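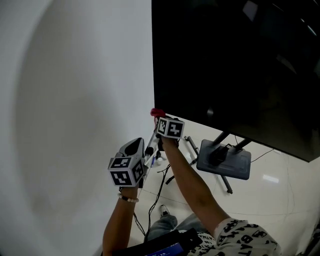 OK, thread time. I've spent the last three weeks on the least glamorous piece of our stack and I'm having way too much fun with it, so you all get to hear about marker tracking on handheld grippers.

Quick setup for new followers: a person does a task holding two grippers, each with a white cube of black-and-white square markers on top. We recover where each gripper was at every moment, and that becomes the trajectory a policy learns from. My part is the recovering.

The tracker is called Kostis. It started as 200 lines that Analyn Layug wrote on a train, and I inherited it in January with a note that said "works great near a desk." It did work great near a desk!

Then people started doing tasks near big glossy things. Monitors, mostly. A dark shiny panel gives you a weak mirror copy of the cube, and a detector that's eager enough to find faint markers will happily find the mirrored ones too.

A mirrored marker shouldn't decode, because the pattern is flipped. Correct! Except our dictionary had a few patterns that sit close to the mirror of another pattern, and error correction was kindly filling in the gap. So the right gripper would teleport behind the screen for a few frames and come back.

Fix number one was boring: new dictionary, picked so that no pattern is close to any other pattern OR its mirror. We print more cubes now. Leonilde Rebelo wrote the search script for it over lunch and it is such a nice little piece of code.

Fix number two is the one I love. Old Kostis solved each frame by itself. New Kostis keeps a sliding window of 128 frames and solves all the poses together, with a smoothness term on the hand motion. A gripper that jumps through a monitor now costs so much that the solver just throws those detections out.

And yes, I tuned the smoothness too high the first time. Everything looked gorgeous. It also rounded off every contact, so the moment a gripper tip touched something turned into a gentle suggestion of touching. Terrible data, beautiful plots.

What we do now: the smoothness weight drops whenever the jaw opening is changing. People slow down and make small sharp corrections right when they grab or release, and those corrections are exactly what you want the policy to see.

Numbers, because someone will ask. My test set is 1555 clips. With the new solver, 1537 come through with both grippers tracked start to finish. I went through the other 18 by hand and most are one gripper passing under a forearm for too long – no cube in view, nothing to solve from.

For those I'd like to lean on the motion sensor in the gripper handle to carry us across the gap. Prototype exists. It drifts like a shopping cart. More on that when it stops drifting.

Tooling note: I built a tiny viewer called Kaston that puts the video on the left and both trajectories on the right, with rejected detections drawn as hollow squares. Best two days I've spent all year. I'd been staring at text logs and missed a sign error that took four seconds to spot in the viewer.

If you do anything with pose estimation, draw your rejected detections!! The accepted ones all look fine, that's how they got accepted.

Couple of answers from the replies. Yes, it runs offline, a bit slower than real time on my laptop. No, we don't need a calibrated room, just the head view and the cubes. Yes, a rolling shutter hurts, and I model it with one extra parameter per clip.

Next up is the planning side: replaying recovered two-hand paths on the arms at Vondeo and seeing which ones the joint limits refuse. First guess is that people twist their wrists a lot more than our planner would like. Will post plots.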